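Notebook, kitchen end of the workshop
Monday, just after the tea break

Picking up where the last entry stopped, with the Vestomano plates still in their paper on the side and me promising to do something about them. Well, they are unwrapped now, every one, and I have to say they cheered the place up no end. I had forgotten how nice it is to open a cupboard and find colours in it (the old brown ones from the Hustgate canteen did us proud, but they were never what you would call jolly).

The washing-up first, as I know one or two of you will ask. I used a bowl of hand-hot water and the mild stuff, and left the scouring powder well alone. The sticky labels on the backs were a nuisance. Soaking for ten minutes shifted most of the paper but left the gum behind, and I ended up rubbing it off with a drop of cooking oil on a rag and then washing the lot a second time. If anybody has a better way with labels, do write it in the margin, I would be glad of it!

Then there was the question of the rack. We have been going back and forth on this since September. The Ikel rack is a good size and the tray underneath saves the table, but the plates do lean on one another when they are put in one after the next, and I am still in two minds about whether that matters. My own feeling is that they dry better with a gap. Against that, spreading them out uses up the whole rack and leaves nowhere for the mugs, and a day without mugs would finish us off. So for the time being I'm keeping plates to the right and everything else to the left, and we can see how we get on.

Order of colours: purely my own fancy, but I do like green at one end, then cream, yellow and blue, with the greyish white one at the other. The pink I go back and forth over. It would sit nicely next to the cream, or it could go on the outside by the green, and I suspect I shall try both before the week is out.
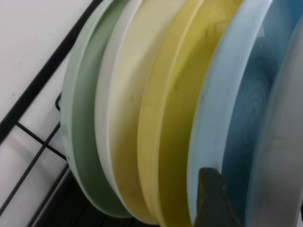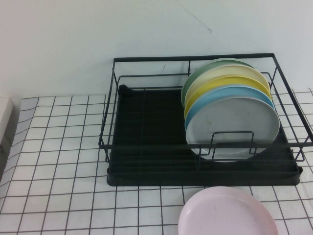

While I am on the subject of the table, the checked cloth wants a proper pull from both ends and perhaps a clip or two, as it creeps every time somebody leans on it. I had a go at smoothing it with the flat of my hand and the ripples simply moved along to somewhere else. An iron might be the answer. The wall could do with a bit of filler and a lick of paint as well, though I'd sooner wait until we have the brushes out for the back corridor and do both in one go.

Other bits, before I forget. The Coelho catalogue has a taller rack with proper slots, 600 mm long, which would be too long for the shelf but might do on the table. I have folded the page down and left it by the kettle. Also we are nearly out of tea towels, the good linen ones, and the two that are left have been used for varnish by somebody who I am sure is very sorry.

Still to do: cut felt rounds for stacking the plates in the cupboard, find the missing mug hook, and ask Hustgate whether they want their brown plates back or whether we can hang on to them for mixing glue.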